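Thursday nights in Marnholm belong to the swap hall, and what a noise it makes! Gladys Castaño started it with four tables and a kettle. By June she had 28 tables, and people were lining up with lamps, skates and soup pots.

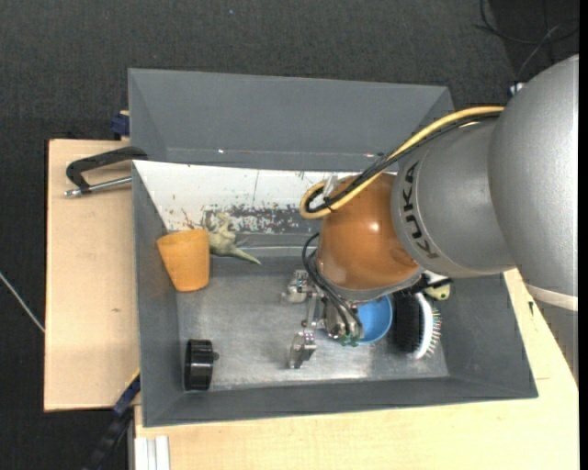
*A KUKA arm over an open metal bin of assorted objects.*

I went for a teapot and came home with five jigsaw puzzles (one from Arboleda, all blue sky). I can't wait to go back, and I'm bringing my sister.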